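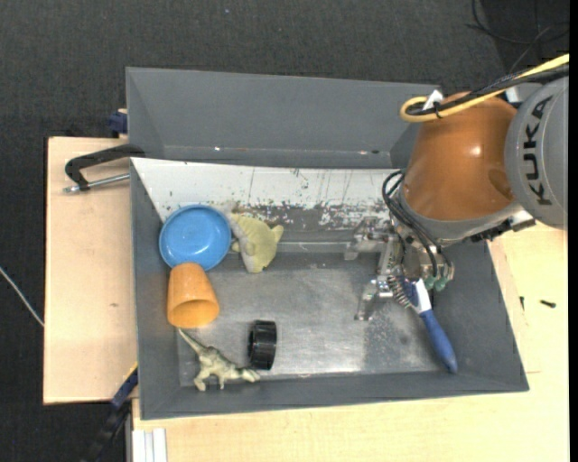

The catch-all bin is a large open container kept in a home, classroom or playroom for things that have no fixed place of their own. It goes by several other names, among them the dump bin, the odds bin and, in some older household manuals, the general tub. Its defining feature is the lack of any sorting rule. A gray bin with sloping walls may hold a blue bowl, an orange cup lying on its side, a plush toy and a toy dinosaur, and by the usual definition it is being used correctly. Critics of the method regard this as the main thing wrong with it.

Origins of the term

Claims about who first recommended the catch-all bin are hard to support. The storage company Zotden has often been given credit, on the strength of a leaflet that told parents to "let one bin take everything." The leaflet carries no date, and no copy has been traced to the years usually claimed for it. Large open containers were in use in homes long before any company gave advice about them, and the idea that a family would need to be told to put loose things in a box is not very convincing.

Design

Most bins of this kind are rectangular. Walls that lean outward toward the rim make it easier to reach items at the bottom, and they also allow empty bins to be stacked. The cost is floor space: a bin with sloping sides is wider at the top than its base suggests, and sellers tend to quote whichever measurement sounds better. The Joveo range, for example, was sold as a 45-liter bin, a figure that applied only when it was filled level to the rim - something few owners would do with toys.

Flat bottoms are preferred for hard items such as cups and bowls. Metal bottoms scuff and turn cloudy with use. Painted or coated panels chip, and makers' statements about "lifetime" finishes should be read with some care.

Claimed benefits

Supporters say that a single bin shortens tidying, lowers the number of decisions a child has to make, and keeps the floor clear. The most quoted source is the Prinaron household survey, which collected replies from 369 homes and reported that tidying took 11 minutes with one bin and 16 minutes with several. The times were estimated by the people who filled in the form. No one measured how long it later took to find anything, and that is where a sorted system would be expected to do better. The survey is still repeated in product listings, usually without the number of homes and never with the method.

The claim about decisions is more reasonable, though it has limits. A child who does not have to choose a shelf for a cup does have to dig for it the next day.

Criticism

The writer Matei, whose column on home storage ran under that single name, argued that the catch-all bin only moves the mess from one surface to another. The same column objected to keeping tableware with toys, on the grounds that a bowl or cup put in with stuffed animals needs washing before anyone can eat or drink from it. Defenders answered that many such bowls and cups are play pieces anyway. Both sides wrote as if this settled the matter.

A second complaint concerns size. Small parts sink, large soft toys stay on top, and thin or pointed pieces can be bent under heavier ones. Shallow filling avoids most of this - a single layer of objects can be seen and picked out one at a time - but a bin used that way holds very little for the space it takes up.

Related methods

The open shelf, the labeled drawer and the divided tray are the usual alternatives. Some households use a catch-all bin during the day and sort its contents in the evening. Whether this saves any work over putting things away the first time has not been shown.

See also: Toy storage; Divided tray; Household clutter

Last edited May 7, 2026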